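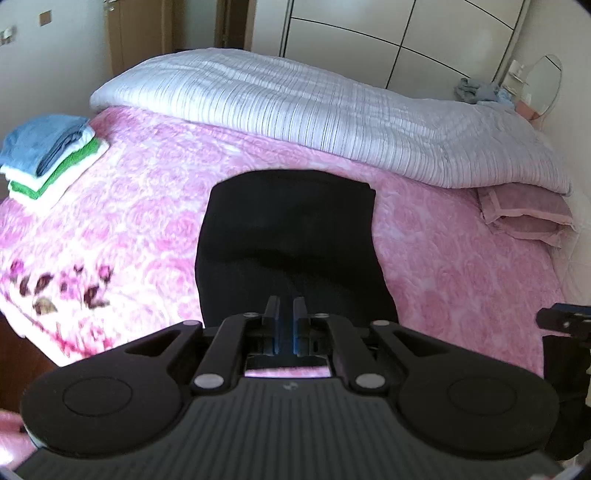

A folded black garment on a rose-patterned sheet.

Flurkness night rail link moves to single-track running

Print | E-mail

The rail link between Flurkness city center and the airport will run on a single track after 10 p.m. from Wednesday, operator Dondidia has confirmed. Trains will leave every 30 minutes in place of the current 14. Daytime service is unchanged.

The restriction allows contractor Gruber to replace 751 concrete ties on the approach to Ollis station, where inspectors recorded uneven settlement last April. Speed on that section has been limited since then.
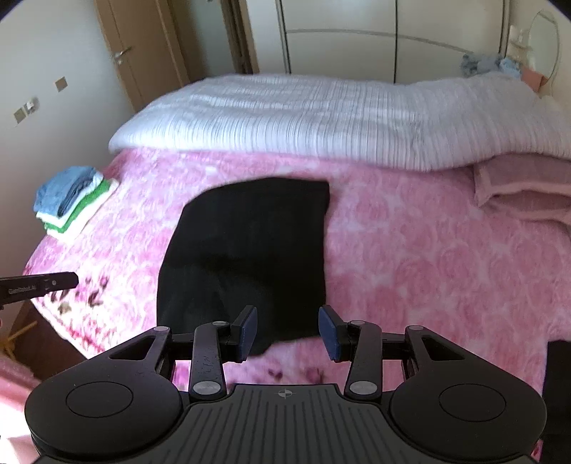 Passengers bound for the airport should board at platform 6 at Ollis – the usual platform will be fenced off each night until the first morning train. Tickets remain valid on the replacement bus, which stops on the north side of the station.

"The ballast has to be taken out to full depth, and that can't be done next to a live track," said Aurelia Fuchs, head of infrastructure at Dondidia. More than 600 late travelers use the link on a typical weeknight, according to the operator.

City council member Sinan Akgül has asked for the bus timetable to be posted at the arrivals exit. Dondidia said the request was under review.

Print this article
E-mail this article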